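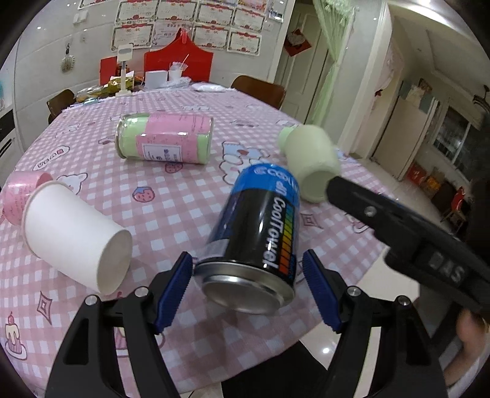

4.2 Collecting demonstrations in lived-in homes

The portable grippers went out to family homes in pairs, one for each hand, and we asked people to use them at whatever table they would normally eat at. We had first planned to bring a plain grey mat along to every visit, so that the background would stay the same from one home to the next. After two trial visits in Gurkcombe we left the mat in the car, and we are very glad we did. A policy that has only ever seen grey will be badly thrown by a gingham cloth with strawberries and cakes printed all over it, and cloths like that are what real kitchens have.

The task in this part of the study, which we call Stendine, is setting fallen containers upright. It sounds simple (our own families were not terribly impressed when we described it), but a can on its side asks quite a lot of a gripper. The fingers have to come down on either side of the body, close without pushing it into a roll, and then turn it through a right angle while the base finds the table again. Figure 3 shows the view from one of the two grippers, with its fingers open on either side of a black can and the other gripper reaching in from the right. A paper cup and several other containers share the table, and these are a good part of the difficulty, as a careless approach to one will often disturb its neighbour.

We kept 3487 demonstrations after cleaning. A recording was dropped if the hand tracking was lost for more than 2 seconds, or if the container left the table altogether. We did not drop the clumsy ones. Where someone fumbled a grasp, let go and tried again, the whole attempt stayed in, and we have come to think of these as some of the most useful recordings in the set - they are the only place the policy can learn what to do after a poor start.

Labels were added afterwards with Vendance, our in-house annotation program, which marks the moment of first contact and the moment of release. Printed cloths did give it some trouble. A cartoon figure beside a finger pad was now and then taken for an object, and we corrected those labels by hand.

Figure 3. Wrist view during the Stendine task. The fingers are open around a can lying on its side, with the second gripper at right.

The homes in Ayala were kept aside for testing, and no recording made there was used in training. We return to them in Section 5.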